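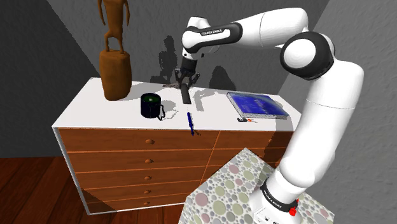
Why does a rental deposit count as the tenant's money if the landlord is the one holding it?
Because it was handed over as security, and it stays the tenant's until a valid deduction is made. Landlords tend to remember the first half of that sentence.

Week 5 – Deposits and Deductions

Read the Zultdale lease before class, all 71 clauses. Clause 5 is the one people sign without reading.

Ordinary wear is the landlord's problem. Damage is the tenant's. Most of the arguing happens over carpet.

In the Sedum case packet, the tenant was billed $239 for "general freshness." Find the clause that allows it. Take your time.

Bring a marked-up copy of the lease and one page of notes – typed, please.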